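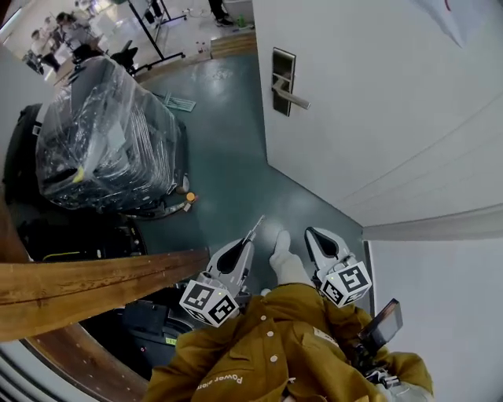

Kazmi asked after the last talk whether a machine could run a stockroom by November, and if not, what was holding it up.

Speaker notes, Curkeck shop-floor session, 27 April 2026

Start with the answer: no, not the whole job. Moving a known box along a known route, yes. Opening a lever door, stepping over a plank and getting past a wrapped case on wheels is still hard.

Troltley numbers next. 2,107 tries at one door handle, 4 grip types. Say that pulling the door toward you was the worst part. Pause for questions.

Then homes. Laundry and dishes come up every time. Kaltov can fold a towel if it is laid flat first. It needs 9 minutes. Don't oversell it.

Next slide, doors and storerooms.
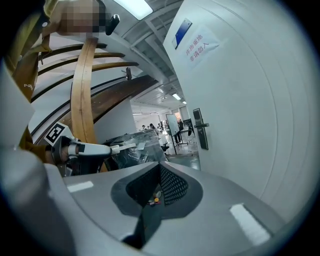 Storeroom door with lever handle and electronic lock.

Ask the room who would trust a machine with the lock. Leave 2 minutes for this, then hand out the sheet.

Filed under: Talks / Robots at Work

We use cookies to improve your visit. Accept | Manage settings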